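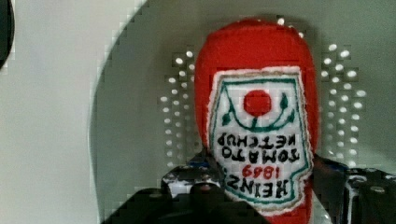
Steltora Grip Planner 2
Grasp planning and wrist-camera perception for two-finger grippers

Home > Software > Planning > Grip Planner

In stock (download). License key sent by email, normally same day.

Overview

Picks soft stuff, odd shapes, things lying the wrong way up. No CAD model needed. Grip Planner takes the wrist camera stream, finds the object, proposes grasps, checks them against the arm and the table, sends the best one to your controller. Runs next to the controller you already have. Install, calibrate, pick.

Version 2 is a rewrite of the perception side. Planner core is the same one from version 1 with the slow parts taken out. If you have 1.x cells running, your saved poses and tool files load as they are. Your old object masks do not, re-teach those.

What's in the package

Planner service (Linux, 64 bit)
Perception module for wrist-mounted color cameras, depth optional
Soft object profile pack: plush, foam, bagged goods, knit fabric
Calibration tool with printable target, PDF
Replay viewer, plays back any logged pick and shows the candidates that lost
Python and C++ client libraries
31 sample tasks with logs

Not in the package: camera, gripper, arm, cables. We don't sell hardware. Grusport does mounting plates if you need one, ask them direct.

Soft object profiles

Most of the questions we get are about these so a bit more detail.

A rigid part stops the fingers. A stuffed one doesn't, it gives, and a planner that expects contact at a fixed width will either stop early or crush. The soft profiles set a closing range instead of a closing width. Fingers close until the force curve flattens or the range runs out, whichever is first. You set the range per object or leave it on auto. Auto is fine for plush. For bagged goods set it by hand, really.

Orientation. The planner doesn't care if the thing is upside down, but your place step might. Turn on label_pose and the perception module will match a printed or stitched face against one reference shot and give you rotation along with the grasp. Works with embroidery, works with frayed edges. Does not work well when a finger covers most of the face, so take the shot before closing if you can.

Perforated and patterned tables: use the background mask. One shot of the bare surface, stored with the cell. Bright spots behind the part used to throw off the edge finder in 1.x, the mask takes care of most of it. Reshoot if you move a lamp.

Requirements

Quad core CPU, 16 GB RAM
Dedicated graphics card recomended, not required for single object picks
Wrist camera at 640 x 480 or better, fixed focus
Gripper with position feedback. Force feedback nice to have, motor current will do
Planning time with default settings: 125 ms per candidate set, measured on our bench machine without depth

Setup, short version

1. Install the package, start the service.
2. Load or write the tool file. Finger geometry matters, include pads and any tape on them.
3. Run calibration. Takes a few minutes. Do it again after every camera knock.
4. Store the background mask.
5. Pick a profile, run in dry mode, look at the replay.
6. Go live at low speed.

Fingers will be in view the whole time with a wrist camera, that is normal. The tool mask comes from the tool file so if the planner keeps trying to grasp its own finger, the tool file is wrong. Check units first. Millimeters.

Known issues in 2.0

Replay viewer drops frames on very long logs. Split them.
label_pose can flip 180 degrees on labels that are close to symmetric. Set a second anchor point.
Auto range too gentle for heavy bean-filled items. Fix planned for 2.1.
German menu has two untranslated buttons, Urs Zürcher is on it.

Licensing

Per cell, one time, 3,000 EUR. Updates within version 2 included. University labs write to us for the teaching license, same software, no support line. Trial is full function and stops after 30 days of use, logs stay readable afterwards.

Upgrade from 1.x is half price if the key was bought in October or later. Have the old key ready.

From users

"Swapped it in over lunch, same arm, same gripper. The replay viewer alone is worth having, I can finaly see why it picked the dumb corner." Haf Bellis, Clalia

"Took me a while to get the tool file right. Manual could use more drawings. Fine since." Bence Medve

Support

Questions before you buy: Enikő Oláh. Integration and client libraries: Ernő Deák. Send the log with your first mail, plus the tool file, saves a round trip.

Downloads: Installer | Manual (PDF) | Release notes | Sample tasks | Calibration target

Page updated November 15, 2018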